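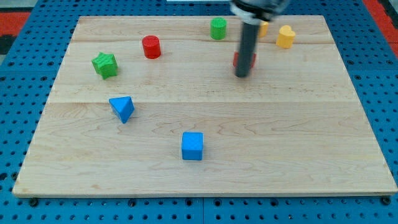 May, notebook 3, Doucette crane (Technic-style MOC)

Recounted the parts list after the boom rework: 2386 pieces, down from the first build. Mass with battery box is 3694 g. Boom still sags at full extension. Swapped the single-pin joints at the turntable for double pins and the play at the tip dropped by half.

Winch: 8-tooth into 24-tooth, then worm. Holds a 1000 g load with the motor off. Slow, 93 seconds for full travel. Dirk Hagedorn suggests dropping the 8:24 stage and keeping the worm. Will try it on the Gakimach chassis first, as the gearbox there comes out without stripping the cab.

Open: axle creep on outrigger 2. Bushing on order from Dindeck.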